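Week 5: Cold Opens and the Delayed Threat

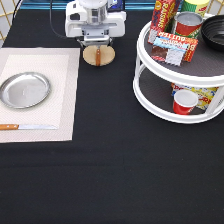 Deschamps - November 16, 2019

Reading for this session: the Masson essay on pilots, plus the first two episodes of Zerkotach. If you only have time for one episode, watch the second.

1. What a cold open has to do

A cold open is everything before the title card. In a 42-minute network hour it usually runs under 5 minutes. It can pose a question, show the threat, or show an ordinary day that the rest of the episode will spoil. Most shows pick one and stick with it for a whole season, so a change is worth noting when you see it.

Zerkotach opens 13 episodes on the same radio station. The signal drops out in all of them except the finale. Watch who is in the room each time, and who has stopped coming to work.

2. Delaying the monster

Stirnen (the film, not the later series) keeps its creature hidden for 70 minutes. Yannick Tessier's script gives that time to a dispute over a ferry license. Students tend to split on this. Some find the ferry plot dull, others think it is the better half of the film.

Points to bring to discussion:
- Does the ferry dispute change how you read the last attack?
- Which characters could be cut without losing a plot point?
- When does the audience know more than the harbor master?

Fabrice Masson argues that a delay only works if the early scenes have stakes of their own. He uses Nernum as his bad case: the family argues over a house sale, the creature arrives in July, and the house is never mentioned again. I think he is too hard on it - the sister's phone call in the second act does pick up the thread - but the general point holds.

3. Terms

Stinger: a short scene after the credits.
Bottle episode: one location, small cast, usually made to save money.
Tag: the last beat before the credits, often a joke.

Written work

Pick one cold open from any genre series. Write 200 words on what it promises and whether the episode delivers. Do not summarize the plot. Include the series title and episode number at the top of the page. Bring two printed copies, one for your partner to mark up.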